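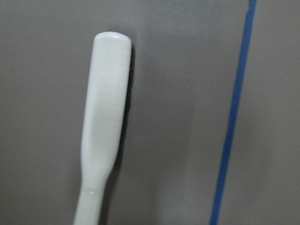

Off-white, smooth, rounded at the top. Everything seems to come like this now.

I have been reading the small print on things sold as "for life" again. It started with a frying pan. My sister wanted one for her birthday and sent me a link to the Skollside shop, where a plain pan with a lid costs £110 and the word "forever" appears on the page more often than the word "pan". I don't mind paying for good things. I do mind being told that a pan is a relationship.

So I read the guarantee, all of it, with a cup of tea going cold. The lifetime in question is "the reasonable lifetime of the product under normal domestic use", and the people who decide what counts as reasonable are Skollside. Scratches aren't covered. Staining isn't covered, nor is warping if the pan has been used on "excessive heat", and excessive heat is anything above medium. The handle is covered for two years. I asked their help desk what would still be covered in year ten and got a very friendly reply about how proud they are of the steel.

I bought her a book token.

The thing is, I used to believe in all this. When we moved into the flat I spent £660 on an Ingvarsson vacuum cleaner on the grounds that it would be the last one I ever bought. The man in the shop said his mother had had hers since before he was born. I'm sure she had. Mine lasted until the catch on the dust box broke, which was a bit of plastic no bigger than a thumbnail, and the catch wasn't sold on its own. You had to buy the whole lower body for more than half what I'd paid for the machine. I held it shut with a thick elastic band for a year and a half and it cleaned perfectly well.

That was when I began to suspect that "built to last" describes the motor and nobody in the building is responsible for the catch.

Rangi Ruddock, who I used to work with and who mends more or less everything he owns, thinks I'm too gloomy. His view is that there are still plenty of well-made things about and I keep buying the ones with nice adverts. He may have a point. He also has a garage, a lathe and a great deal more patience than I do, and I think people who can make their own spare parts should be left out of the argument about whether spare parts exist. He printed off a list for me of makers he rates. Two had been bought by bigger firms since he last bought from them. One, Golen, still makes the same kettle it always did, as far as either of us can tell, though I notice the box now says "heritage" on it, and that word usually goes on just before the price goes up.

What bothers me most is the sums. You'll have seen them: one £50 coat every winter against one very expensive coat that lasts half your days, and look, the expensive coat wins. It always wins, because the person doing the sum gets to choose how long the good coat lasts. They never allow for moths, or for leaving it on a train. Nor do they allow for having been a different size in your thirties. I read one of these the other week that put the saving at £1258 over a lifetime, to the pound, for a set of saucepans. I would love to know where the last eight pounds came from.

And the cheap thing gets no credit. It's always assumed to fall to bits in a year. I have a potato peeler from a market stall that has outlived two relationships and a car. My washing-up bowl is older than my nephew. Nobody has written me a long email about the story behind the washing-up bowl, and I have never been asked to register it.

I'm not saying buy rubbish. If you're on your feet all day then get decent shoes, and a good mattress was worth every penny to me. I just think the claim should be put in a form somebody could check. How many years, in figures? Which parts can I buy on their own, what do they cost today, and will you still stock them when the colour changes? If a firm will answer those I'll happily read the bit about the steel. Skollside couldn't. Ingvarsson sent me a link to their shop. Golen did answer, to be fair to them — lids and filters, yes, handles, no, elements "while stocks last" — and that's the most honest thing anyone's told me on the subject, even if it isn't much of a promise.

My sister has since bought the pan herself. She says it's lovely. I've asked her to keep the receipt and she has told me to mind my own business, so if there's news about the handle it'll have to come from somebody else.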